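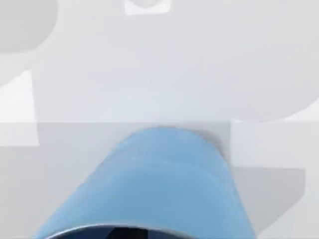

A light blue, rounded form in a computer-rendered scene

The Dauda Show was a daytime talk show produced in Vanside by the company Brornell. It started in 1951 as a radio program and moved to television after 2 seasons. Each episode was 60 minutes long and was made of interviews with actors, singers and fashion designers, followed by questions from the studio audience.

The show became known for its opening part, in which the host spoke alone about news from the entertainment world. Some guests complained about this part, and Brornell made it shorter in the later seasons.

The program ended after 21 seasons, when the channel Gretatov bought the broadcasting rights and gave the morning hour to a cooking series. Repeats were shown on Tuesday evenings. Many of the early television episodes are lost, as the tapes were used again for other programs.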